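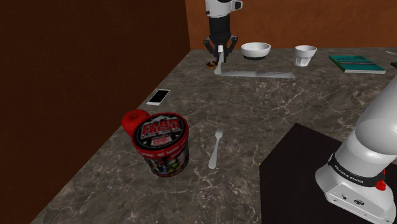 Last updated: 10/24/18

I went to see Petro Kuzmenko because of a brochure. It came through my door in Ukthorpe in August, on heavy cream paper, and it told me that a natural stone counter "pays for itself" when the house is sold, that it would last for generations, and that with one application of a sealer called Tisach I would never have to think about it again. I have owned a house long enough to distrust anything I'm told I'll never have to think about.

Kuzmenko has been cutting and fitting stone for 18 years, first for Harasym, the yard out past the grain elevator, and now on his own account out of a unit behind the tire shop. He had nothing to do with the brochure. He read it standing up, at the bench, with his glasses pushed onto his forehead, and handed it back.

"It's nice paper," he said.

I asked about the resale claim first, as it was the one with money in it. He doesn't sell houses, and he was quick to say so. What he does see is what happens after they're sold. "I have taken out counters that were two years old. Beautiful counters. The new people came in and they wanted white. So did that pay for itself? Maybe. The seller got his price. But he might have got it with laminate, too, how would you ever know? There's only one house and it only sells the one time."

That seems to me the trouble with most of what gets said about renovations. The house is never sold both ways. An agent will tell you the kitchen did it, the painter will tell you it was the front door, and each of them has a story about a couple who walked in and knew right away. I put it to Kuzmenko that he must have a few of those stories himself. He laughed, and admitted he used to.

"At Harasym we all said it. Adds value, adds value. I said it to my own brother-in-law. He stayed in the house, he's still in the house, so the value is in there somewhere."

He is not, I should say, an enemy of marble. He likes it a good deal more than I do. What he minds is the way it's sold, as if it were a kind of armour. Marble is soft and takes an acid mark. Leave half a lemon face down on a polished surface and there will be a dull ring when you pick it up, and it won't be a stain, so no sealer was ever going to stop it. A stain goes in. An etch is the surface itself being eaten. He explained this twice, patiently, because I had it backwards the first time.

Which brought us to Tisach. The brochure calls it "lifetime protection," with a small asterisk that leads, on the back, to a paragraph about approved cleaners and annual inspection by a registered applicator. Kuzmenko has used it. He has also used what he calls the ordinary stuff from the hardware store, and he doubts that his customers could tell you which one they got.

"A sealer slows things down. Oil, wine, coffee. It gives you time to get the cloth. That's all any of them do. When the water stops beading, you do it again, it takes you an evening. If somebody tells you lifetime, ask him whose."

I asked whether he'd ever run a proper comparison. He hadn't, and I give him credit for not pretending. He did have an offcut on the shelf by the kettle, with a line scribed down the middle and a different product on each side, and a number of rings on it from his own mug. To my eye the two halves looked equally bad. He thought the left was slightly better, then couldn't remember which product was on the left. 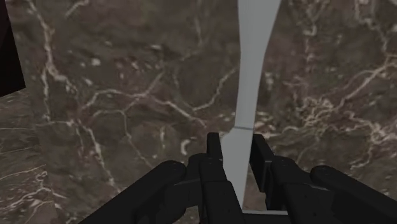 We talked about price next, and here he became more careful. The sheet in my brochure gave a figure per square foot and left it there. Kuzmenko's view is that a square foot price tells a homeowner next to nothing. The slab is one thing. Then there's the sink cut-out, the edge profile, the templating, the haul up the front steps, and whether the cabinets underneath are anywhere near level. In older houses around Ukthorpe they generally aren't. He has turned up to jobs with four men and gone home again with the stone still on the truck.

"They paid 20 dollars a foot less than my quote, from the other place. Then there was 1,000 dollars of extras. I'm not saying the other place is crooked. It's on the sheet, if you read the sheet. People don't read the sheet, they look at the big number."

I pointed out that he would say that, having lost the job. He agreed that he would.

The engineered alternatives didn't get an easier ride. Vorham, the quartz line that seems to be in every new condo kitchen between here and the highway, is advertised as maintenance free, and Kuzmenko grants that it shrugs off lemon juice. It doesn't shrug off a pan straight from the burner. The resin in it can scorch, and a scorch in quartz is a good deal harder to put right than an etch in marble, which a patient person can often hone out. He keeps his voice level when he talks about most things, but he is plainly annoyed by "maintenance free."

"It's a kitchen. You cook in it. What is maintenance free? Your floor isn't. Your teeth aren't."

There is a more serious complaint behind the irritation, and I wish the brochures gave it a line. It's the dust. Cutting engineered quartz dry throws off fine silica, and breathing silica ruins lungs. Kuzmenko cuts wet, with extraction, and wears a fitted respirator that leaves a mark across his nose for the rest of the day. He says he didn't always, in the early years, and he didn't want to say much more than that. He did say that when he sees an installer trimming an edge dry in somebody's driveway he stops the truck. Sometimes he gets sworn at.

I'd like to report that this figures in how people choose. I asked him how many customers had ever raised it. He thought for a while and said one, a nurse.

By this point I'd been there the better part of the afternoon and still had my own decision to make, so I asked what he has at home. Laminate, he said, with no embarrassment at all. It came with the house, it's a speckled beige, and his wife has asked him not to bring work into the kitchen. There is a marble slab let into one end for pastry, because it stays cool and she makes a lot of dumplings. The rest he wipes down with dish soap.

My neighbour Vitalii Polishchuk went the other way last spring and had the full marble done, island and all, with the sealer and the registered applicator. I'd asked him about it before I drove out to the unit. He loves it. He also owns a remarkable quantity of cork mats, and he took my glass out of my hand to put one under it. When I told Kuzmenko this he nodded, as though it were a known side effect.

"If he loves it, he got what he paid for. I would never tell him otherwise. But he should let it mark a little. In the old bakeries, the old cafés, the marble is all marks, and people take pictures of it. In their own house they phone me, crying, over a ring from a lime."

Does he go back for those calls? He does, if it's close by, and he charges for the visit. Most times he tells them to leave it alone for six months and see if they still notice. Not many of them phone again, though he concedes that could mean they found somebody else.

I haven't booked anything yet. He's coming in to check whether my cabinets are level, and has already told me he expects they're not.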